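Call for participants: gripper comparison on used desktop computers

Posted Sep 20, 2023

Clemwood is looking for 2 people to join a paid gripper trial at our workshop. The work is part time and runs until the end of March. Please read the whole page before writing to us, including the part about what we doubt.

We take in retired office computers and strip them for parts. Every year a salesman tells us a robot can do it. We have now bought one arm and borrowed enough hardware to find out, and we want people at the bench who don't care which product wins.

Two grippers are in the trial. The Pacheco is a linkage type with curved fingers. The Branari is a plain parallel one. Both come with brochures that say they handle "delicate electronics," and neither brochure says which electronics or how many were ruined along the way. So far we have 1,289 logged attempts from our own staff. I have read all of the notes and I still couldn't tell you which gripper to buy. Half the notes say "good grasp" with no hint of what the writer meant by good.

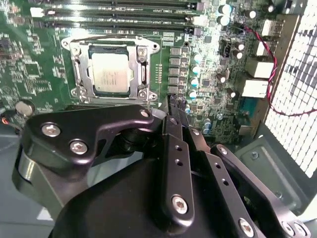

Reach is our first headache. A gripper that does fine on a bare board clamped to a table may behave very differently once the board is back in its case and the fingers have to come in at an angle somebody else chose. Look at how much of the wrist view the Pacheco's own body and link bars take up while the fingertips sit just below the processor socket. The camera sees the memory slots and the chokes well enough, but the lower part of the board is behind black linkage, and that is where a careless approach could snag something. The supplier calls this an unobstructed view. We would like a second opinion, in writing, from a person who has tried to work with it.

What you would do:

Run set tasks with each gripper, 50 attempts per task, in the order on the sheet and without skipping the dull ones.
Grade every attempt against a written scale, including the ones you would rather forget.
Switch between the wrist camera and the fixed camera and report where each one misled you.
Swap controllers when asked. You won't be told which settings are loaded.
Stop the arm whenever you don't like what it is doing. You will never be marked down for it.

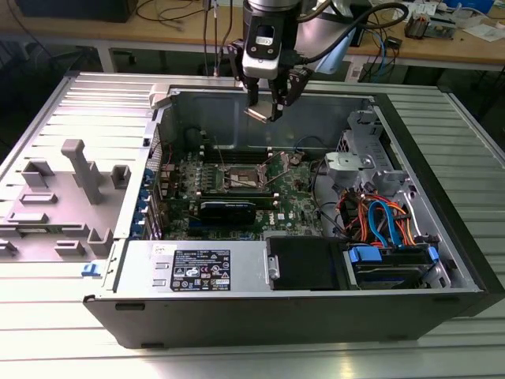
Each session lasts 58 minutes, followed by a break and then the write-up. We tried longer ones and the grades got kinder as people got tired – a fault in us, and one that a longer trial would only hide.

Who should apply: people who have taken computers apart by hand and know how little force a latch needs. Bike mechanics, sewing machine repairers and phone fixers are welcome too. Robot experience is fine but earns no extra points, and we will train you on the stop button and the software. If you have worked for either gripper supplier, or for Praltosport, who make the controller, please don't apply.

What we can't promise: a result. The two grippers may come out even, or both may come out slower than a person with a screwdriver, which is where I would put my own money. If so, the report will say it and you will be paid the same. The suppliers have agreed not to see the grades before you have signed them off. I asked for that twice, and got it the second time.

To apply, send Blandine Bodin a page on a tool you were told was excellent and found wasn't, with enough detail that she could repeat your complaint herself. A résumé is optional. Applicants we like will be invited to a short trial session, paid at the normal rate, with both grippers on the bench.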